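Grandstead Shared Workshop – build tickets
Ticket 286
Project: Tandis (two-arm cloth folder)
Opened by: Daithí Mulligan
Assigned to: Daithí Mulligan, over his objections
Watching: Precious Mthembu
Status: Closed, with muttering

Summary: Right wrist camera freezes during reach. Arm carries on regardless.

Opening note, Daithí, 7:10 pm

The right wrist camera stops sending new pictures partway through a reach. The arm doesn't care. It finishes the move and closes its fingers on whatever it believes is there, using a picture that may be several seconds old. I have met people who drive like this.

No error on the screen. The recorder keeps writing, and what it writes is the same picture over and over. The first time I noticed was while scrubbing through a session to find out why a perfectly good grab had missed. The picture changes normally up to 3413 in the sequence, and after that it's a still life.

Setup, for anyone reading this who isn't Precious:
Arms: our own printed parts, Duteck motors
Motor boards: Visser, one per arm
Cameras: one per wrist, running at 30 frames a second, both into the powered hub behind the enclosure
Software: the August build of our recorder, plus my changes, which are obviously blameless

To reproduce: home both arms, put a cloth in the far right corner, run the reach-and-pinch routine on the right arm. Sometimes it fails on the first pass. Sometimes I get bored and go for tea, and it fails then.

Precious, 7:42 pm

Is it the right camera or the right port? Swap them at the hub before you touch anything else. Also, "my changes" needs to be a longer entry than that.

Daithí, 8:05 pm

Swapped at the hub. The freeze stayed with the right wrist. So the port is fine, the hub is probably fine, and I've lost my favorite suspect.

My changes: I moved camera reading into its own thread, and I raised the timeout. The timeout used to be short enough that a dead camera would stop the run. It is now 545 milliseconds with a quiet retry, and the retry hands back the last good picture if it can't get a new one. I can hear you reading this.

Precious, 8:11 pm

So the camera used to fail loudly and now it fails politely. Put the loud version back first. Then look for the real fault.

Daithí, 8:50 pm

Loud version is back. The run now halts with a message the moment the right camera goes away, so we do at least know when it happens. It happens with the elbow well out over the work surface and the wrist turning down toward the cloth. Never at home position. I sat there for a whole run with both arms parked and both cameras were saints.

I also tried:
Right arm with motors off, posed by hand. Freezes if I push the wrist far enough over.
Lights off in the enclosure, then on. No difference. I don't know what I was expecting.
Other USB cable between hub and PC. No difference.
Restarting the PC. No difference, but I felt I'd been thorough.

Motors off and still freezing lets the Visser board off the hook. I had half a complaint written to them already. Saved as a draft, in case.

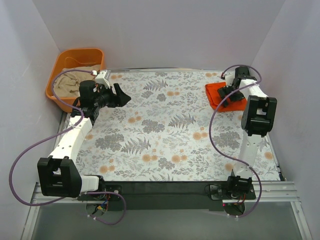
Cable routing is what I should have looked at before the software, and both arms were routed by me on the same evening with the same optimism. The camera leads are the purple ones. On the left arm the lead is tied to the forearm and then has a great big loop out along the wall, so the wrist can do as it likes. The right one goes over the motor housing, back across the forearm, over the red-orange cloth and then down by the lower link to the base. With the gripper down at the cloth I can feel the lead go stiff at the wrist end. It isn't quite tight. It's leaning on the connector, though, and the connector is not built to be leaned on.

Please also disregard the crumpled beige cloth in the orange bin. It's next in line and has been next in line all evening.

Precious, 9:20 pm

Before you re-route: wiggle test at the connector with the arm parked. If you can make it drop by moving the plug and nothing else, you have your answer. If you can't, the break could be anywhere along the lead and you'll re-route a bad cable very beautifully.

Daithí, 9:34 pm

Parked, motors off, live view up. Wiggled the plug at the wrist: drops out, comes back, drops out. Bent the lead at the elbow: nothing. Bent it at the base: nothing. Plug it is.

Took the plug out and had a look under the magnifier. One of the contacts is sitting lower than its neighbors. I don't think I did that. I was the only person in the building when it was fitted, so the list is short.

Precious, 9:41 pm

There are spare leads in the Tandis drawer, under the bag of cable ties. Don't bend the contact back up and call it fixed.

Daithí, 9:43 pm

I had the tweezers in my hand.

Daithí, 10:25 pm

New lead fitted on the right. Slack left at the wrist, one tie on the forearm a little way back from the joint, so any pull lands on the tie before it gets to the plug. Ran the wrist through its full range by hand with the live view up. No dropouts.

Then powered runs, loud timeout on. Stretched the elbow right out on purpose and rolled the wrist both ways, with the lead doing its worst. Camera stayed up throughout. I ran the reach-and-pinch routine until I was sick of the sound of it and the run never halted. 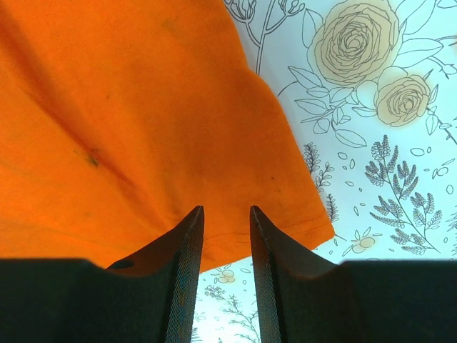
Wrist view, fingertips at the stitched hem of the orange fabric.

Precious asked for a way to tell a live picture from a stuck one without staring at it, so the recorder now compares each picture with the one before. If they come back identical, down to the last bit of sensor noise, for more than a few in a row, it stops the run and says which camera. A printed floral background is no help to a tired person at this hour. It's all ferns and roses, and one patch of ferns looks much like another. I would have sworn in court that I was watching live video.

Precious, 10:40 pm

Good. Does the check pass when both arms are parked and nothing moves? You'll get false stops if the camera is cleaning up its noise.

Daithí, 10:52 pm

Tested parked. No false stops. Tested with the lens cap on too, and that does trip it, which I am going to call a feature.

Also unplugged the lead in the middle of a run. It halted and named the right camera. Plugged back in, restarted, fine.

Precious, 11:05 pm

What about the sessions recorded with the polite version? Anything after you changed the timeout could have stuck pictures in it.

Daithí, 11:08 pm

I was hoping we'd both forget those.

Daithí, next day, 6:30 pm

Ran the same comparison over the old recordings. Several have stuck stretches on the right camera and I've moved them into a folder called "no". The left camera is clean the whole way through. Nothing from the "no" folder goes into training, including the one where it makes a lovely grab with its eyes shut. That was luck and I don't want it learning luck.

Closing notes
Cause: lowered contact in the right wrist camera plug, made worse by a lead with too little slack at full reach. Hidden by my retry code.
Fix: new lead, tie moved back from the wrist, timeout returned to the old value, stuck-picture check added to the recorder.
Still to do: tidy the left lead's loop, which works but brushes the wall. Order another spare, as the drawer now has none. Delete the draft to Visser.

Precious, 6:44 pm

Closing. Left loop gets its own ticket. Old lead goes in the bin, please, and not back in the drawer.

Daithí, 6:46 pm

It's out of the drawer now.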